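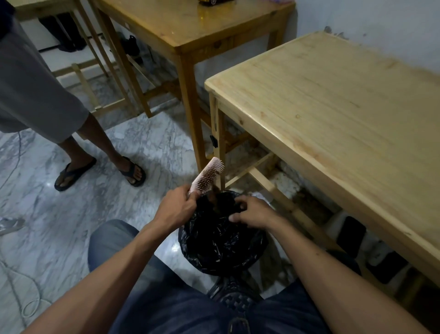

Floor robot stops: clear hair from brushes before the Saturday run

Three of the Tillow floor robots stopped mid-run in July with fault 95, which means the main brush motor drew too much current and shut itself down. Hair was the cause each time. It had wound past the end cap and packed in around the bearing, and on the Kaltberg unit the heat softened the cap enough that it no longer seats. That robot is out of service until a new part arrives from Viseo.

The robot does not warn you early. It logs code 13 when the brush begins to slow but keeps cleaning, and the code shows only in the history screen.

Please do the following each week:

Switch the robot off at the side switch. Pausing it from the app leaves the brush live.

Take out the brush and pull the hair off over a lined bin, the same as you would with a hairbrush. Cut tight bands with the hook tool, working away from the bristles.

Remove both end caps and check underneath.

If fault 95 comes back after cleaning, don't restart the robot. Tag it and call the Garg service desk at extension 715.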